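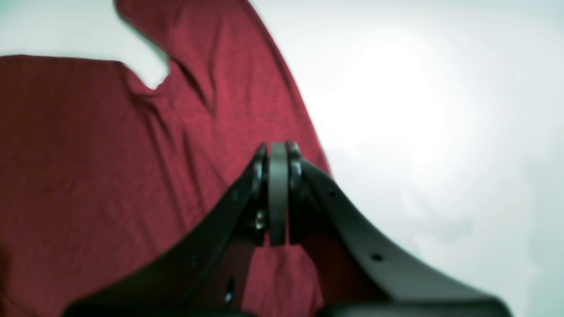

4.3 Checking the wrist camera and finger pads

Carry out this check after any finger change, after a collision stop, and every 200 operating hours. The Plerard cell must be in Setup mode with the guard door closed. The wrist camera view opens on the left side of the pendant screen. With a red garment on the white work surface, the cloth edge should stand out clearly from the background, and the gray pad should sit upright between the two dark side plates. Soft focus on the fingers is normal at this range and needs no adjustment.

Caution: The fingers can close without warning when air or power is restored. Lock out the cell before touching the gripper (see 2.1).

1. Move the arm to the SERVICE position and wait for the amber lamp.

2. Lock out the cell. Hang the tag on the isolator handle.

3. Wipe both fingers and the pad with a dry, lint-free cloth. Do not use solvent on the pad.

4. Look for lint packed between the pad and the side plates. Remove it with the plastic pick from the Khan tool kit. Metal picks mark the plates.

5. Check the small screw on the side plate, near the pad. If it turns by hand, remove it, clean the thread, apply one drop of low-strength threadlocker and refit. Do not overtighten.

6. Press the pad with a fingertip. It must spring back fully. Replace a pad that stays flat or shows a split (part kit Cinwood 7).

Note: The holes in the fingers are for mounting the setting gauge. Leave them open during production.

7. Remove the lockout, close the guard door and return to Setup mode.

8. Lay a plain cotton garment on the work surface. A single strong color works best. Leave part of the surface uncovered so the camera has an edge to find.

9. Select CAMERA > EDGE TEST. The arm lowers over the garment and stops above the cloth.

10. Read the edge score. A score of 95 or higher is a pass. Below 95, clean the lens cover and repeat steps 8 and 9.

11. If the test fails again, lower the lamp setting by 4 and repeat. A bright patch on the white surface is acceptable if it does not wash out the edge of the cloth.

12. Save the result and return the arm to HOME.

Note: Do not change the camera angle to improve the score. The angle is set with the gauge — see 4.5 — and moving it cancels the pick calibration.

Record failed tests in the cell log. Cells at the Nirkthorpe site report to Tanvir Wijesinghe.

Section revised Saturday, August 8, 2020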